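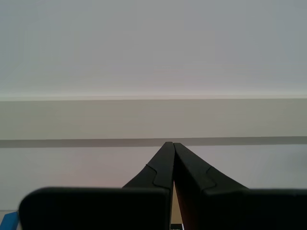
Can a Robot Do the Chores Yet?

By Hanan Khasawneh
June 26, 2020

Think about the last time you put away the groceries. You picked up a can, a bag of rice and maybe a carton of eggs. You squeezed the can hard and the eggs gently, and you didn't have to think about it.

For a robot, every one of those things is a problem to solve.

Robots that already work

Some machines do chores very well. A dishwasher washes dishes. A robot vacuum rolls across the floor and sucks up crumbs. In factories, robot arms weld car doors and stack boxes all day long.

These machines have one thing in common. Each does the same job over and over, in a place that was set up to suit it. The dishwasher doesn't have to find the dirty plates. Somebody brings them and puts them in the rack.

A house is harder. Chairs get moved. Socks land in new places. The cat lies down in the hallway.

Two fingers instead of five

Many robot arms have a gripper where you have a hand. A common kind has two fingers that move together and apart, like a pair of kitchen tongs. The fingers may have rubbery pads to help keep things from slipping.

Two fingers can do a lot. They can lift a block, pull a drawer handle or hold a sponge. Other jobs give them trouble. Try this at home: using only your thumb and one finger on one hand, button a shirt. Now try to turn one page of a book without turning two.

Your skin also tells you when something is starting to slide. Some grippers have sensors that feel pushing and pulling, but many have very little sense of touch. Those robots have to depend mostly on their cameras.

Seeing is hard too

A camera gives a robot a picture. The robot's computer still has to work out what is in it. Where does the cup end and the table begin? Is that a towel or a shirt? A clear glass is especially tricky, as the camera sees right through it.

Cloth is tricky in another way. A mug keeps its shape when you pick it up. A T-shirt makes a new shape every time.

How robots practice

Ghada Haddadin is an engineer who teaches robot arms to tidy shelves. Her test robot is named Dindier. It works in a room made to look like a small shop.

"We start by moving the arm ourselves, so it has something to copy," she says. "Then it tries alone, and we write down what went wrong."

One of Dindier's jobs was to put 12 boxes of crackers on a shelf with the fronts facing out. On its first try alone, it got four of them right. It took 113 tries before it could do the whole shelf. Then the team switched to a bigger box, and Dindier had to practice again.

A person working in a shop would learn the new box in a minute.

So, can they do it?

Robots can do parts of chores. A robot arm in a lab can fold a towel, slowly. It can load some kinds of dishes, if the dishes are ones it has practiced with. In a warehouse, a robot can carry a shelf to a worker, and the worker picks out the right item.

No robot you can buy today will walk into a messy bedroom and clean the whole thing. Haddadin thinks shops and warehouses will get helpful robots before homes do, and that you will be making your own bed for a while.

Words to know

Gripper: the part of a robot that grabs and holds things.

Sensor: a part that measures something, such as light, heat or pressure.

Engineer: a person who designs and builds things to solve problems.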